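Farmers wait for answers after drainage grant letters are withdrawn

Tue 11 June

Farmers in the Durkness valley were told this week that 56 letters promising money for field drainage were sent by mistake, and that the payments will not be made until every application is checked again.

The letters went out in March from the land office in Ranisstead. They told each farm that its application was accepted and that the work could begin. In the new message, which most of the farmers received by post on Saturday, the office says that the applications were approved before the maps of the fields had been compared with the river plan.

For some farms the news has come too late. Danica Lukáč, who keeps sheep and grows barley on the lower side of the valley, had already paid a contractor to open the ditches and lay new pipe under two of her fields.

"I have a letter which says yes, with a stamp and a signature," she said. "I borrowed from the bank because of this letter. Now I have another letter which says please wait. The bank does not wait."

She laid 400 metres of pipe in April. The work on the third field was stopped on Monday, and the trench there is still open. She has put a fence along it so that the animals do not fall in.

The land office did not want to say how many farms have started the work. In a written answer it said that it "regrets the inconvenience" and that each farmer will be contacted separately. It did not say if farms which spent money in good faith will receive it back.

The drainage grant was opened last autumn, after two wet winters in which the low fields by Durkness stood under water until the spring. It pays up to half of the cost of pipes, ditches and small pumps. Farms must show that the water they lead away will not make a flood for the neighbours further down, and it is this part of the check that was left out.

Holub, the company which prepares the maps for the office, said that its work was delivered on the agreed day and that it was not asked for its opinion before the letters were printed. The office has not replied to this.

In the village of Tallik, at the lower end of the valley, not everybody is sorry about the delay. Over 300 people live there, many of them in houses close to the river, and the village council wrote to the land office already in the winter to ask where all the new water would go. The council says it received no reply.

"We are not against the farmers," the council said in a statement. "They have a real problem with their land. But the water does not disappear when it leaves the field, and we would like that somebody makes the calculation before the pipes are in the ground."

The council has asked for a public meeting with the land office, the farmers and the mapping company. The office has agreed to it in principle, but no date is fixed. Farmers would prefer that it takes place before the hay is cut, because after this few of them will have a free evening.

The local farmers' union is advising its members not to begin any new drainage work for the moment, and to keep all letters, bills and bank papers in one place. Members who have already signed with a contractor should ask whether the work can be moved to the autumn without an extra charge. Two contractors in Ranisstead have said they will accept this.

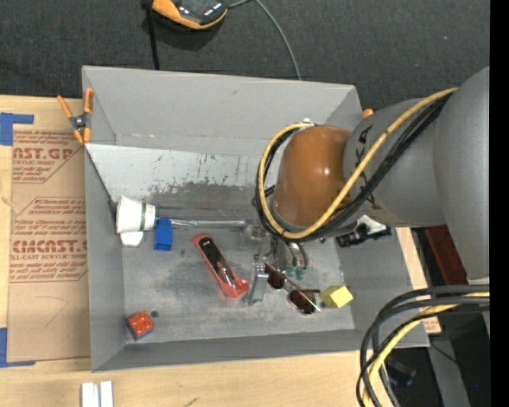 Robot arm and gripper
over a bin of small objects

The union also wants the office to pay interest to farms which took a loan after the March letter. It says that a farmer must be able to trust a signed decision, and that a lawyer is now reading the text of the letters. If the lawyer finds that they are binding, the union will ask for full payment to all the farms.

The second check will be done in the order in which the applications first arrived. The office expects to finish the fields on the upper side of the valley first, where the maps are simpler, and then to continue with the fields nearest to Tallik. Applications from other valleys are not affected.

Farmers with questions can call the land office in Ranisstead on weekday mornings.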